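May | Orum Residents' Newsletter

Shared Kitchens: Counter Storage

Residents of Flornach House are reminded that the shared kitchens serve 835 households. Dry goods and condiments should be kept in lidded containers along the back of the counter, and the cutting board should be left clear after use.

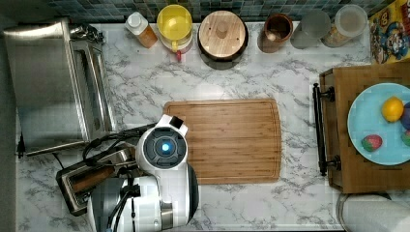
One Farina Court resident wrote that the back row fills quickly and asked whether cereal boxes might go in the cupboards instead. The Housing Office has no objection. Toaster ovens are to remain on the counter, and their crumb trays should be emptied every seven days.

Replacement jars may be requested at the Kurnis Street desk.

Contact the Housing Office | © Orum Residents' Newsletter | Back to top
7 comments | 1,296 shares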